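Search this site Search

Letus project: progress report to the Dobos fund
2020-11-30
Prepared by Lilla Orbán, with contributions from Szabolcs Veres and Réka Magyar 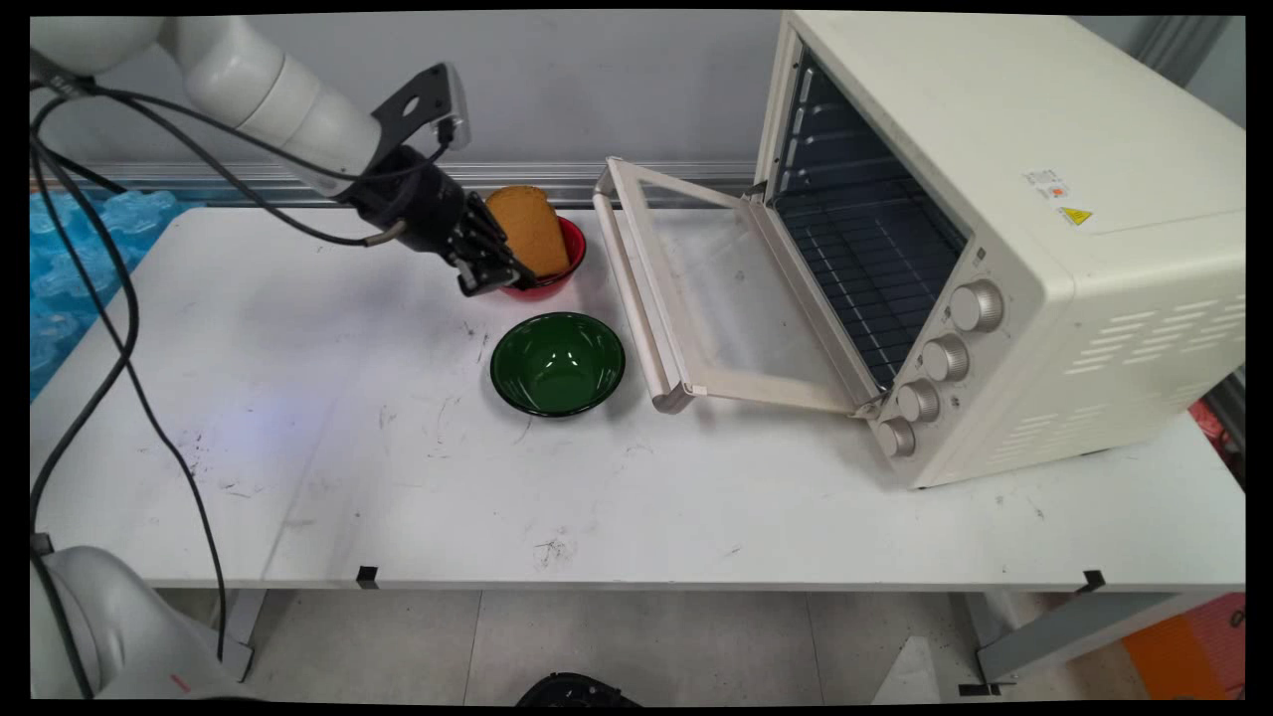
Our second reporting period has been spent almost entirely on the kitchen tasks, and I'm very happy to say that the collection is now running the way we described it to you in June. Every working day an operator sits down at the Niveo station, takes control of the arm and performs the same short household jobs again and again, while the system records the camera view, the joint positions and the operator's commands. The toaster oven tasks have become the heart of the set. With the oven door folded down over the tabletop and the orange slice standing up in the red bowl, the hand has to get its fingers in past the rim and find a hold low on the slice, and it is exactly this sort of awkward, crowded reach that our earlier examples lacked. The green bowl gives us the second half of the family: moving the slice from one bowl to the other, in either direction, with the oven left open or shut.

What we promised and where we are

The plan asked for 100 accepted examples of each task in the kitchen family before the end of the year. We have reached that number for bowl to bowl and for bowl to oven rack. Oven rack to bowl is behind, and I'll come to the reasons below. Opening and closing the door is being recorded as a task of its own, which wasn't in the original plan but which Charalambos Dimitriou argued for very persuasively at the summer review, and he was right to. A learner that has only ever seen the door already open has no idea what to do when it is closed, and we were seeing that in the first trained versions.

"Accepted" needs a word of explanation, as the fund's reviewer asked about it last time. An example is accepted when the operator marks it complete and a second person has watched the playback from start to finish. We keep the rejected ones too. They are stored separately with a short note on what went wrong (dropped slice, bowl tipped, door knocked, operator stopped early) and Réka has started using them to train a small checker that guesses whether an attempt is going well. It is early work and outside this grant, but the first plots are lovely and I would be glad to show them to you.

The hand

Moving from the two-finger gripper to the multi-fingered hand was the largest risk in our proposal, so I want to report on it properly. The first weeks were slow. Operators found that they were thinking about each finger separately, and the recordings show it: long pauses above the bowl, little corrections, then a rush at the end. Szabolcs rewrote the glove mapping so that the fingers close together by default and only separate when the operator clearly asks for it. After that change the pauses shrank a great deal and, just as importantly, the operators began to enjoy themselves. Imre Kerekes, who joined us with no robotics background at all, now produces some of the smoothest grasps we have.

We did have one failure. A tendon in the hand wore through and the spare was with the supplier, so the station stood idle for 14 days. We used the time to clean the labels and to rewrite the operator guide, but it is the main reason the oven rack to bowl task is short. There are now two spare tendons in the cupboard and the check for wear is part of the morning routine.

Variety in the examples

Your reviewer's strongest comment on our first report was that the examples looked too much alike. We took that seriously. Before each attempt the software now draws a starting layout and shows it to the operator, who moves the bowls and turns the oven to match. The bowls may swap places, the oven may face straight on or be angled across the table, and the slice may lie flat or stand on its edge. Standing slices are harder to pick up cleanly, and the operators asked whether we could have fewer of them. We have kept them in the same proportion. Apologies, Imre!

The worktable is marked and scuffed by now and we have decided to leave it so. Szabolcs tested a version of the model trained only on recordings from the first, cleaner weeks and it was noticeably less sure of itself on the table as it is today. The later recordings seem to help with this, though we would want a second table before claiming anything firm. Lutby has offered us time at its workshop in the new year, with different benches and different lighting, and we would very much like to take up the offer.

First results from training

We have trained two full versions on the kitchen set. The earlier one could reach the right bowl nearly every time and then fail at the grasp. The second, trained after the glove change, picks up the slice in roughly two thirds of trials and places it in the other bowl in most of those. Placing on the oven rack is weaker. The hand tends to let go a little early and the slice lands across the front of the rack. Charalambos thinks this comes from the operators themselves, who learned that an early release was usually good enough to be accepted, and having gone back through the playbacks I agree with him. We have tightened the rule: the slice must be resting fully on the rack before the hand opens. Older examples that break the rule have been tagged and can be left out of training with one setting.

There was a very good afternoon when the second version missed the slice, backed off, and went in again from the other side of the bowl. We had never asked the operators to record recoveries on purpose, but plenty of them had simply carried on after a miss, and the model had picked that up. We now record recoveries deliberately, in a session of their own each week.

Spending and staffing

Equipment spending is slightly over plan on account of the spare parts and under plan on storage, and the two very nearly cancel out. The full table is in the finance annex that Réka sent separately. Operator hours are on plan. We ask the operators to stop after an hour at the station and swap, and the quality of the last few attempts in each session has been much better for it.

Next period

First we will finish oven rack to bowl, which should take until the middle of the next period at the present pace. After that come the control knobs on the oven. Turning a knob to a given position is a small movement, and we expect the present wrist camera to be too coarse for it, so Szabolcs is comparing two replacements and will recommend one before we spend anything. We would also like to begin writing spoken-style instructions for each example ("put the toast in the green bowl"), using several people so that the wording varies.

One request to the fund: we would like permission to move the money set aside for a second oven towards the travel and set-up costs at Lutby. A different room would teach the system more at this stage than another appliance in the same one. Charalambos can supply the revised figures whenever they are wanted, and any of us would be delighted to give your reviewer a turn in the glove.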